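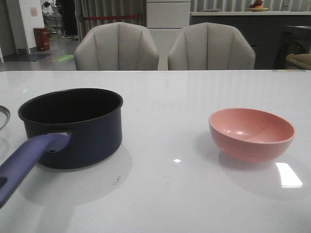

Jun 19, 2025
Bowl-to-pan bench, stale wrist feed

Found it! The late closes on the pink bowl are a timing fault, and a really lovely one. I'd been blaming the finger pads since February, so apologies to the finger pads.

What happened: on the approach to the bowl the arm came in low, stopped where it should, then carried on down a touch and nudged the rim before the fingers closed. I hit the stop. Nothing broken, bowl fine, arm re-homed without complaint. Same thing on the next try with the speed turned down, only gentler, and that was the clue. If the pads were slipping, the speed wouldn't have changed how far it overshot.

So I pulled both streams out of Stillier and lined them up against the joint log. The side camera agrees with the joints the whole way. The wrist camera doesn't. By the end of a long session its picture is 970 ms behind, and the Fliltgate controller is cheerfully steering on it. Our watchdog trips at 1000 ms. We have been running under the limit by a whisker and getting no alarm at all.

Checks, in the order I did them:

1. Wrist view with the jaws open over the bowl, arm parked. Picture is sharp, exposure fine, both fingertips where I'd expect them. A parked arm tells you nothing about lag, of course, which is how this got past me for so long.

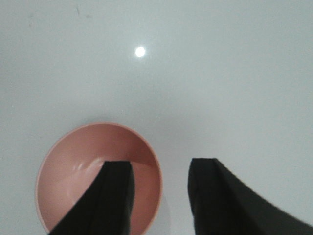 2. Swapped the wrist cable for the spare. No change. Put the old one back and labelled it GOOD so we stop binning it.

3. Restarted the Warel hub with everything else left running. Lag dropped straight away, then started creeping up again. That's a queue filling, and the hub is where it lives. It keeps old frames when the reader falls behind, and our reader falls behind whenever Stillier is writing to the full disk partition.

4. Repeated with carrot slices in the bowl, side camera only, wrist feed ignored. The arm went to its taught points and did nothing odd.

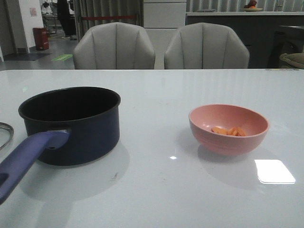
Trilok Goel reckons the watchdog was measuring the wrong thing anyway. It times the gap between arriving frames, he says, and a backed-up queue can deliver old frames bang on schedule. He'd like it comparing capture time with controller time, and he wants the arm to hold position on a trip instead of finishing the move.

He's right on both counts, and I checked the code after lunch: it is the arrival gap. So even a much tighter limit would have sat there happily. Good catch.

Changes made this arvo:
Hub queue set to newest frame only.
Watchdog now on frame age, limit 300 ms, action is hold.
Stillier moved to the other partition.
15 episodes flagged "wrist stale" and pulled from the training set until someone re-times them. 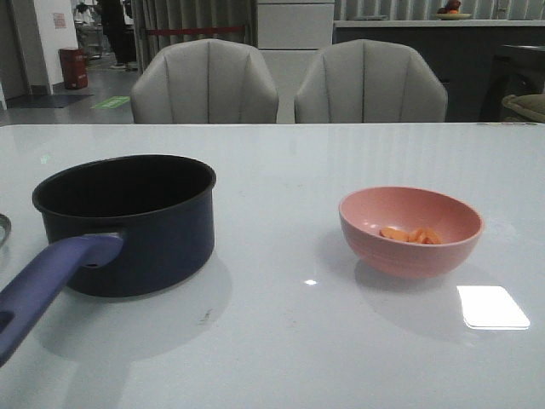 Side camera, carrot slices in the bowl.

Tested the hold by unplugging the wrist camera mid-approach (hand on the stop, low speed). It froze beautifully - no drift, no finishing the move. Very pleased with that.

Still to do: same frame-age check on the Lumenta cell, same hub in there. Until it's done, low speed only on that one please, and keep hands out of the bowl area while it's live. Trilok has the branch.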